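Stavico furniture glides, round, screw-on. Sold by the set.

## Movgate 55

The Movgate 55 is a felt-faced glide for couches, armchairs, sideboards and other heavy pieces that stand on hard floors. It has a steel base plate, a nylon cup and a replaceable felt disk. The disk sits inside the cup rim, so side load is carried by the cup and the adhesive is not placed in shear. A single center screw holds the glide to the leg or frame rail.

| Item | Value |
|---|---|
| Diameter | 55 mm |
| Felt thickness, new | 6 mm |
| Glides per set | 6 |
| Load per glide, static | 200 lb |
| Base plate | Zinc-plated steel |
| Cup | Nylon, gray or black |
| Felt | Pressed wool |
| Screw | Pan head, supplied |

### Floors

Suitable for sealed wood, linoleum, sheet vinyl, smooth tile and sealed concrete. On tile with deep grout lines, the felt edge wears faster than the center and should be checked more often. Not suitable for carpet, unsealed brick or outdoor use. On newly finished wood, wait until the finish maker's full cure time has passed before putting weight on the glides.

Grit is the main cause of floor damage under any felt glide. Vacuum the floor before the furniture is set down, and brush out the felt at each change of season in homes where shoes are worn indoors.

### Fitting

1. Turn the piece on its side on a blanket. Two people are needed for most couches.
2. Pull any old glides, nails and staples. Scrape off old glue.
3. Mark the center of each leg and drill a pilot hole to suit the supplied screw. In hardwood, rub a little wax on the threads.
4. Drive the screw by hand until the base plate is flat against the wood. Do not use an impact driver. Over-tightening dishes the plate and the cup will not snap on.
5. Press the cup over the plate until it clicks all the way around.
6. Set the piece upright without dragging it. Check for rock.

Legs narrower than the base plate will leave the plate showing. For these, the smaller Janjua cup is the better choice. Legs that splay outward need the angled shim, ordered separately. Do not stack felt disks to level a piece; use a shim between the plate and the leg.

Couches with a center support leg need a glide there too. If the center leg is left bare, it carries less than its share until the felt packs down, and then it touches the floor.
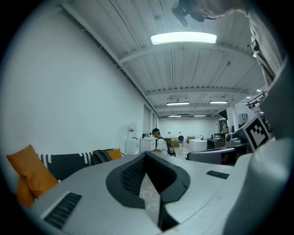
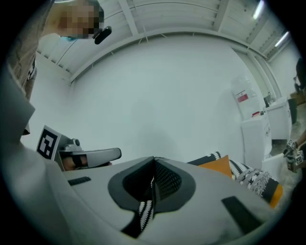 Shahzad Ghumman wrote in that the felt on his set had packed down unevenly, with the glides under the back rail still close to new and the front pair worn nearly to the rim. He asked if the disks could be moved front to back in the way car tires are rotated. They can, provided that they have not been pressed below the rim of the cup. A disk that has been lifted out once will hold. After a second removal the adhesive should be considered spent and a new disk fitted.

### Replacement disks

Felt disks are sold separately under part name Mindamell. Peel the backing, center the disk in the cup and press firmly. Leave the piece standing overnight before sliding it. Disks from the earlier flat-plate glide are the same diameter but thinner, and will sit below the rim. Do not use them in this cup.

### Care

Keep the felt dry. After mopping, let the floor dry before the furniture goes back. If a glide has been soaked, replace the disk. Wet wool can mark wood finishes, and on sealed concrete it picks up fine dust that does not brush out.

### In the box

Glides with felt fitted, screws, fitting sheet. Shims and spare disks are not included.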